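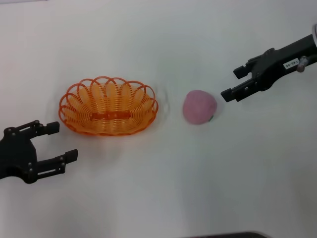 Storing soft fruit at home: notes on temperature, gas and airflow

Members of the Kirndale growers' group asked for a short technical summary on keeping fruit after picking. The notes below were compiled by Snežana Hodžić from her talk in September and cover domestic storage only. Commercial cold rooms work to tighter limits and are outside the scope of this item.

Respiration

Fruit continues to respire after it is picked. It takes in oxygen, uses up sugars and acids, and gives off carbon dioxide, water vapour and heat. The rate depends mainly on temperature. As a working rule, a rise of ten degrees Celsius doubles or trebles it, so the time between picking and cooling matters a good deal for peaches, plums and berries. Fruit picked in the early morning carries less heat into the store than fruit picked after lunch.

Ethylene

Apples, pears, peaches, plums and bananas give off ethylene as they ripen. The gas speeds up ripening in neighbouring fruit and yellows leafy vegetables. Keep ripe apples in a separate room from anything that is meant to last. Citrus, grapes and strawberries produce very little and can share a shelf. Where fruit has to be ripened quickly, a closed paper bag holds enough of the gas to make a difference while still letting some moisture out.

Airflow and containers

Condensation on the skin is the usual starting point for mould. Open-sided containers allow moist air to leave; solid bowls hold it at the bottom, where the fruit is also under the most load. Stack peaches and plums one layer deep. Do not wash fruit before storing it. If it arrives wet, dry it on a cloth first.

Chilling injury

Some fruit is damaged by cold well above freezing point. Bananas turn grey-brown in the skin, and peaches held for long periods at between 2 and 8 degrees can become dry and woolly inside. Ripen peaches at room temperature, then refrigerate for no more than 3 days. Most plums follow the same pattern.

Records

Members taking part in the Ernon storage trial should log the date of picking, the variety, the storage temperature and the date on which the first fruit was discarded. Log sheets are kept in the Petkov room, in the folder marked 2603. Completed sheets go back in the same folder. The trial has space for 60 entries, and a separate sheet is needed for each variety.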